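Gavow method

Search Orkine Reference
Go

The Gavow method is a way of training walking robots to keep their balance when they lower the body close to the floor near furniture. It was developed at the Cerkmont robotics laboratory and first described in a technical report dated June 26, 2021. The method is used only in simulation at the training stage, and the finished controller is then copied to the real machine without further learning.

Earlier controllers treated crouching as a fixed pose. The robot bent its knees to set angles and held them, which worked on open ground but often led to falls when an object stood within reach of the legs. The Gavow method replaces the fixed pose with a target height for the hips. The controller is free to choose where the feet and knees go, and it loses points for touching anything other than the floor.
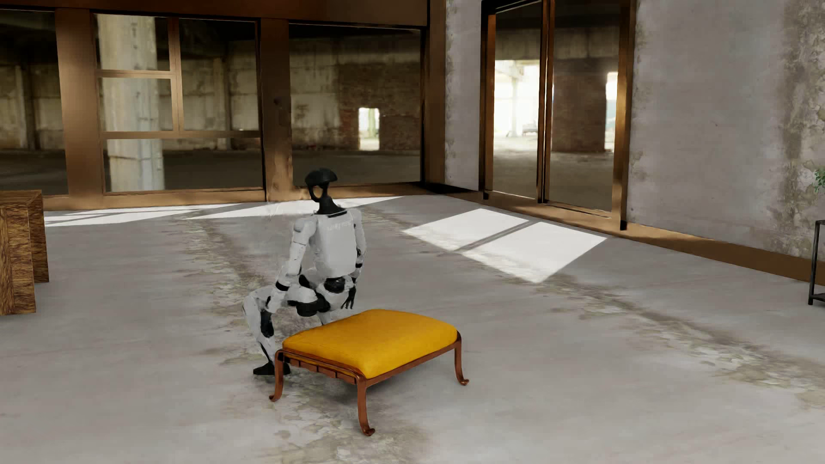 Training takes place in a set of 218 virtual rooms, each with its own floor, lighting and furniture. Most of the rooms are cluttered or worn, and the position of the furniture is changed between attempts. A low seat is one of the harder obstacles, as with the yellow-cushioned bench here: the robot is in a deep crouch directly behind it, one knee raised out to the side and the foot on that side flat on the concrete, partly hidden by a bench leg. Strong patches of sunlight on the floor are included for the benefit of the vision system, which in early versions mistook their edges for steps.

Each attempt ends after 500 control steps, or sooner if the robot falls. An attempt counts as a success if the hips reach the target height and no contact with furniture is recorded. In the published test, the controller succeeded in 2,924 of 3,707 attempts. Most of the failures were light contacts between the shin and a furniture leg, and falls were less common.

The main criticism of the method is that it assumes rigid furniture. A later study at Salazar found that results dropped when chairs were allowed to slide, and suggested adding friction as a training variable. The method also takes no account of loads carried in the hands.

See also: Whole-body control; Domain randomisation; Contact planning

14 shares
3 comments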